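Contra la sobremesa con horario

Mi cuñado ha empezado a poner hora de salida a las comidas familiares. «De dos a cuatro», escribe en el grupo, como si fuéramos un electricista. La primera vez pensé que tenía un compromiso. La segunda entendí que el compromiso era librarse de nosotros antes del segundo café.

Vengo de una casa donde se comía en 3 cuartos de hora y se discutía hasta la merienda. Mi abuela guardaba el anís para cuando alguien decía «bueno», esa palabra que en español anuncia una despedida y casi nunca la cumple. Había quien decía «bueno» a las cuatro y se iba a las ocho, cenado.

Ahora reservo mesa en Gatcombe, un restaurante de mi barrio con manteles de papel y pretensiones de tela, y me avisan de que hay 2 turnos. El menú cuesta lo mismo en ambos, pero en el primero el postre llega con la cuenta debajo, a modo de blonda. Mi amiga Mariama Agbeko pidió allí una infusión a las tres y diez y la miraron como si hubiera pedido asilo. 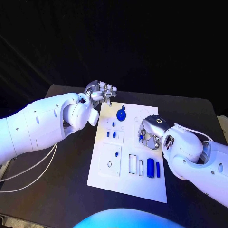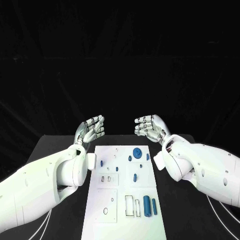
¿Cuánto debe durar una sobremesa? Lo que tarde en salir el tema que todos venían evitando, más el rato necesario para cambiar de asunto.

Comprendo al hostelero, que paga alquiler y no vive de mis opiniones sobre la herencia de la tía. Lo que me cuesta es ver el turno instalado en las casas, donde no hay nadie esperando en la acera. Mi cuñado alega que así se aprovecha la tarde. Le pregunté para qué la quería y me habló de ordenar el trastero -- lleva hablando del trastero desde que se casó.

En noviembre me toca invitar a mí. He escrito en el grupo la hora de llegada y nada más. Ya me han preguntado dos veces a qué hora se acaba.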